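Recording hand-guided and remote-controlled demonstrations without fooling yourself

Hortensia Iturra
Last changed 2/14/26

Most guides to teaching a robot by demonstration make it sound like teaching a kid to set the table. You show it a few times, it gets the idea. I have spent too many afternoons with a two-arm setup to believe that. A robot copies what is in the recordings, including your hesitation, your bad habits and the three seconds you spent scratching your nose. What follows is the procedure I use for small tabletop jobs with cups. It works better than the other things I tried. I make no bigger claim for it.

What you need

A robot arm with a gripper and a wrist camera. Some way to move it, either by pushing it around by hand or with a leader device. Recording software that saves joint positions and video on the same clock. We use a package called Dindus, port 3020 by default, and the manual is thin. Any other recorder will do if you can check its timestamps yourself. Do check them.

Step 1. Pick one task and write it down

"Put the cups away" is too big. "Pick up the green cup and set it on the tray, open end up" is a task. Write down where it starts and where it counts as finished. If two people in your group read the sentence and do different things, fix the sentence before you record anything.

Step 2. Choose between hand guiding and remote control

Hand guiding means you grab the arm and move it yourself. People love it in demos. The trouble is that your forearm ends up in the video, and the robot won't have your forearm when it runs alone. You also push through contact with your own strength, so the recorded forces may be useless. I use it for teaching rough waypoints and very little else.

Remote control keeps you out of view, mostly, and what you record is close to what the robot will have to repeat. It is also slow and tiring, and you lose your sense of touch. Expect your first session to be bad. Mine went in the trash.

Step 3. Practice with the recorder off

Do the task until you stop making corrections near the cup. If you hover, back up and come in again, the robot will learn to hover. I was told by a salesman for Perić leader arms that "the model averages that out." I have yet to see it.

Step 4. Record in short sets

I do 6 takes, then stop and look at them. Move the cups between takes, and move them on purpose. People who think they are placing things at random tend to put them back in the same comfortable spot. I mark positions on paper first and cross them off.

Start each take from the same arm pose. Wait a moment before moving, then move at one steady pace. At the end, open the gripper, back straight off and stop.

Step 5. Watch the wrist video before anything else

Everyone wants to watch the room camera because it looks nice. The wrist view is what matters for grasping. Play it at normal speed and ask whether you could do the job with only that picture. If the fingers hide the cup for the whole approach, so will they during a real run.
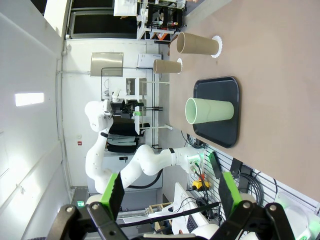

Cups lying on their sides need extra care. There are at least two sensible ways to pick one up, by the rim or across the body, and mixing both in one set is the quickest way I know to get a robot that goes for the middle of nowhere. Choose one and stick with it for the whole set. If you want the other, start a new set with its own name.

Step 6. Throw takes away

Delete any take you would be embarrassed to show. A dropped cup followed by a recovery can be worth keeping, but keep it in a separate folder and add it later, so you can tell whether it helped. In May we trained on everything and got a worse result than with the cleaned set. One case, so weigh it as you like.

Step 7. Test on positions you did not record

Testing where you trained tells you very little. Set aside 7 positions before you begin and never record on them. Write down each success and each failure, including the ones you feel were bad luck.

If it fails at the grasp, go back to Step 5. If it fails at the placing, read your sentence from Step 1 again. The Raritis and Emura forums will both tell you to collect more data. Check the data you already have first.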